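House rules for the gripper, version 2

By Frøydis Magnusson
Thursday

Print this post | E-mail this post
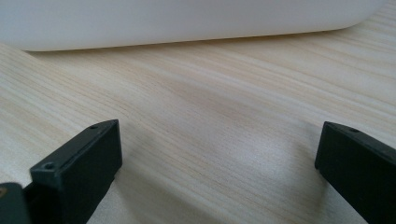

Fingers open, nothing between them, and a nice clear stretch of table.

So I finally sat down and wrote our rules out properly. We've had a list taped to the cupboard door at Umia for ages, but it was mostly my handwriting and arrows, and the two new starters couldn't read half of it (fair enough!).

The one I care about most is the open start. Every recording begins with the fingers apart and empty. I went back through the Prollton set last month, all 1,071 clips of it, and 37 began with something already in the grip. That doesn't sound like much until you're the person who has to pull them out one at a time on a Thursday evening with a cold cup of tea.

Next is clearing the table. If the task uses one object, then one object is what goes out – no pens, no tape, no phone face down "just for a second." I am the worst offender with the phone, and I've written that into the rules too so people can point at it.

Then screws. Check the finger screws before you start and again after lunch. Use the short driver and stop when it's snug. Please don't lean on it! Plastic fingers don't forgive you, and Stöckli down the hall has already printed me more spares than I like to admit.

Approach height is where we argued. I wanted a fixed number and everybody else wanted "low and slow," which I said wasn't a rule, it was a mood. We settled on this: come in low, keep the fingers off the wood, and if you hear a scrape, stop and do the take over. Don't save a scraped take because the rest of it was pretty. I know it's tempting.

Pale things on pale tables are still an open question. Bretasach's guide says to swap the tabletop for a dark one, and I'd rather keep both kinds in the mix and write down which is which. I'll try it our way through December and see how the sorting goes.

Last one for now: if you change a rule halfway through a day, write the time next to it. I'm still trying to work out what "new way from here" meant in my own notebook.

Recent posts
Labeling bins, again
What I keep in the short drawer
Two weeks with the new checklist
Why I stopped naming files after lunch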